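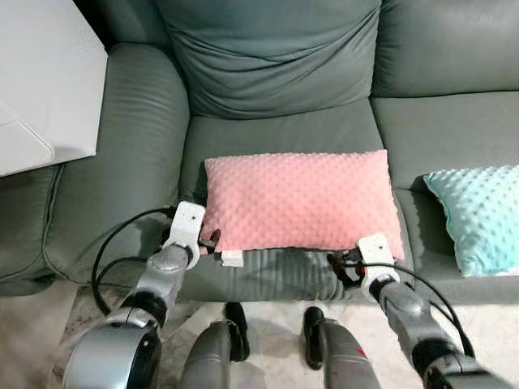
The pink cushion and the grey-green sofa, home of most of my reading.

I was four paragraphs into an essay on Victorian lodging houses when I discovered I'd been saying the same thing since the first line. I only found out by reading it aloud to the dog (he left during the footnotes, which I should have taken more seriously).

I'd gone back to studying at Gerkmont, the college on the Troltidley road, after a very long gap in which the most demanding thing I'd written was a letter to the council about bins. It was a good letter! We got new bins. I suppose that's why I turned up in October thinking the writing would be the easy bit and the reading would be hard, and of course I had it the wrong way round. Give me a lamp and a cushion and I'll read about rent books until midnight. Ask me to say what I think about rent books, in order, with page numbers, and I'll start cleaning the oven.

My first essay came back with 58 at the top. I'd never had a mark I cared about so much, and I went and sat in Gavalas, the café opposite the library, with a cheese scone and a feeling I hadn't had since my driving test. The comments ran down the margin in tiny green writing. "Says who?" was one. "You said this on page one" was another. Next to a sentence I'd been particularly proud of, with a semicolon in it and everything, there was just a wiggly line.

I wanted to argue, so I booked a slot with Fadi Aoun, the writing tutor, and went in with my essay rolled up like a weapon. He didn't look at it. He asked me what the essay said, and I began telling him what it was about, and he let me go on for a bit, the way you let a child finish a story about a horse. Then he asked again. What did it say? I opened my mouth and there was nothing there at all.

I've thought about that a great deal since. I had a subject, and I had bundles of lovely facts about landladies, and I'd laid them end to end and tied a bow on the last page. What I hadn't done was make up my mind. I think I'd assumed that was somebody else's job, somebody with a beard.

So he set me some homework. Go home, he said, and write the point of the essay on a postcard, as if to an aunt. I don't have an aunt so I wrote to my cousin Bea, and I got through 2 postcards before I had anything. The first was "Dear Bea, lodging houses were very common and also quite varied," which is the sort of sentence you could say about dogs, or soup. The second was "Dear Bea, I think people moaned about landladies because landladies were women with keys." Well! I sat up. I could have a row about that one. I could see which facts would help me win it, and I could see, with a nasty sinking feeling, that half my favourite ones had no business being there.

There was a whole page on wallpaper. I loved that page. I'd gone all the way to the county archive for it and paid for parking.

Cutting, if you've never had to do it, is a miserable way to spend an evening. The rewrite came out 400 words over the limit and I tried everything before taking out anything that mattered. I changed "in order to" to "to". I took out "very" and then crept back and put some of them in again. I spent ages with Mundden, the referencing program the college makes us all use, trying to persuade it that a footnote didn't count (it did count, and it also put one of my authors' names in backwards, so we were not friends that night). In the end I moved the wallpaper into a separate document called BITS, and the essay closed up over the hole so neatly that when I read it again the next morning I couldn't find where it had been. I was quite offended.

I've still got BITS. It's longer than any essay I've handed in. There's a paragraph in there about boiled mutton that I'm certain will find a home one day.

A woman in my seminar does it completely differently, by the way. She writes her last paragraph first and then works backwards, with all her notes on coloured cards, and never seems to go over the limit at all. I tried it for the spring essay and got into such a tangle that I had a conclusion agreeing with one thing and an introduction promising another. Another chap dictates his into his phone while walking round the reservoir, and says the wind keeps his sentences short. I'd be too worried about meeting someone I knew.

What I do now is dull but it suits me. I read with a pencil, and I'm not allowed to copy out anything unless I write next to it why I want it. "Nice" doesn't count as a reason. Then there's the postcard, and after the postcard a rough plan on the back of an envelope, and after that I write the whole thing badly and fast, usually before breakfast when I haven't the energy to be fancy. The fancy comes in later, when I'm tired, and has to be taken out again in the morning.

And I still read it all aloud. The dog has stayed for 2 of them this year, right through to the bibliography, though one of those was the essay on railway catering and I'd been eating toast. Bea gets a proper postcard every time as well. She's started writing back to disagree with me, in felt tip, and her last one was so cross about workhouses that I've had to go and order another book.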